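Toaster Oven Granola, the Small Batch Way

By Nisreen Moussa
April 2009
Print | E-mail this page

I got tired of heating up the whole kitchen for one tray of oats, so now I do mine in the toaster oven. It's so easy!

1. Stir two cups of oats with a big spoonful of honey, a glug of oil and whatever nuts you've got (I'm a pecan person). Spread it thin on the little tray.

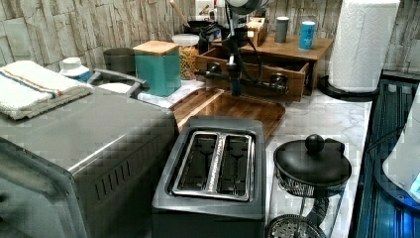
2. Bake at 300 for 30 minutes, stirring every ten. Watch the back corners - mine brown first.

3. Let it cool on the tray before you touch it, then add raisins. Keeps two weeks in a jar, if you hide it.

12 comments | Share (30)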